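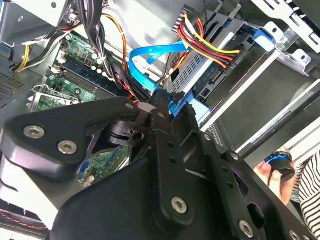 Slide 1. Two-finger gripper inside a desktop case, near the blue SATA cable.

SPEAKER NOTES — Can machines do shop-floor chores yet? The desktop teardown case
Slot is after the morning break. Leave ten minutes for questions. Slides advance on the word NEXT.

SLIDE 1 — opening

Leave the picture up while people sit down. Don't talk over it yet.

Start with the question on the programme: can a machine strip an old desktop computer for parts and recycling? Short answer for this audience: some steps, yes. The whole job, no. The rest of the talk is about which steps and what stands in the way of the others.

Point to the blue data cable in the middle, then to the drive in the perforated metal cage beside it. A person on the bench unplugs two connectors, releases the drive and pulls it out. Most people in the room have done it. Ask for a show of hands if they look awake.

Point out how much else is in there: the black cable bundle coming down, the orange cable next to it, the power wires lying across the top of the cage. The finger plate has to pass through or beside all of that. Steel fingers in a vise fixture never meet this problem.

NEXT

SLIDE 2 — why this chore

The Serkura depot takes in end-of-lease office desktops. Drives have to come out first, before anything else leaves the building, for data reasons. That makes drive removal the first chore people want to automate and the one with the least tolerance for a miss.

The trial set was 1145 machines. Of those, 1007 had at least one drive in a bay the gripper could reach with the side panel off. The remainder had drives behind an optical bay, under a bracket, or no drive at all. Say this early. People tend to hear the success figures as if they covered the full intake.

Side panels were removed by hand in every case. So was dust. Do not let the Durkov slides from last year come up as a counterexample — that line took panels off but only for one model of case.

NEXT

SLIDE 3 — the steps, in order

Read these off the slide, no need to elaborate on each:
Find the drive cage.
Find the data connector and the power connector.
Move any cable that blocks them.
Unplug data.
Unplug power.
Release the latch or rail.
Slide the drive out.
Put the drive in the tote and log the serial number.

Finding the cage is solved well enough. It is big, it is metal, it is square to the case. The last step is also solved. Everything between is where the time goes.

NEXT

SLIDE 4 — cables

Spend the most time here. Five minutes.

Cables are the hard part for three reasons that tend to get lumped together. They move when touched. They hide each other. And they look the same along their whole length, so a camera that sees a stretch of black cable can't say which connector it belongs to.

Refer back to slide 1. The blue cable is the friendly one: bright colour, a clear loop. Software follows that loop without much trouble. The black bundle is the unfriendly one. Black fingers in front of black cables doesn't help either, and we have since asked Prurow for finger plates in a light finish.

What the machine does now: it picks a point on the cable, pinches, lifts a small distance, and looks again. If the view of the connector improves, it carries on. If not, it puts the cable back and tries a second point. After four tries it stops and calls the bench.

Four was set by the bench staff, who got tired of watching it try seven.

NEXT

SLIDE 5 — connectors

Data connectors come in two kinds for our purposes: with a metal spring clip and without. Without a clip, a straight pull works. With a clip, you need to press and pull in one motion. Two fingers can squeeze or they can pull. Doing both at a slight angle, in a gap with no room for a wrist, is where most of the broken clips came from.

Power connectors are stiffer. The force needed varies a lot between machines of the same model. Upper limit on the pull is set to 50 newtons. Above that we saw boards flex. A person goes past that limit all the time but also braces the drive with the other hand, and our arm has no other hand.

If someone asks about a two-arm setup: yes, it would help. Cost doubles, and the second arm blocks the camera.

NEXT

SLIDE 6 — latches and rails

Coloured plastic is usually a sign that a part is meant to be handled. Useful habit for people, fairly useful for software. It fails on the older cases, where the release is a plain steel tab or four screws.

Screws: the machine can drive a screw it can see straight on. Few drive screws can be seen straight on. Leave it there.

NEXT

SLIDE 7 — results

Last run, 500 machines, all from the reachable group. Show the chart, let them read it.

Talk to the shape of it and skip the decimals. Unclipped data connector plus plastic latch: the machine finishes most of these without help. Clipped connector: under half. Any screw: nearly always goes to the bench.

Time per unit is slower than a trained person by a wide margin, even on the easy ones. It runs through the evening, so the comparison is a bit unfair in both directions. State both.

Damage is counted as any broken clip, pulled wire or marked board. For scrap machines this is of no interest. For resale machines it is the only number the depot manager reads.

NEXT

SLIDE 8 — what to buy, what to wait for

For a shop that sees one or two case models in bulk: worth a trial now. Fix the case in a known position and most of the searching goes away.

For mixed intake: wait. Use the machine for sorting, weighing, labelling and moving totes, and keep hands on the inside work.

For the home, which always comes up: no. The same gripper that struggles behind a drive cage will struggle behind a television. Borbély has a tidy-up demo with phone chargers on a flat table, and it is a fair demo, but a flat table is the easy half of the problem.

NEXT

SLIDE 9 — questions

Likely ones:

Suction instead of fingers? Good for lifting a drive once it is free. No use on cables.

Why not shred the lot? Some sites do. Serkura resells boards and memory, so the case has to come through intact.

Who fixes it when it jams? The bench. Average recovery is short, but it does pull a person off their own unit.

When will it handle screws? Don't give a date. The next review is in January and will cover a thinner wrist and a driver with an offset head.

Handouts are at the back. Cable test sheet is page 3, and the column heads on it are wrong in the first print — left is pinch, right is pull.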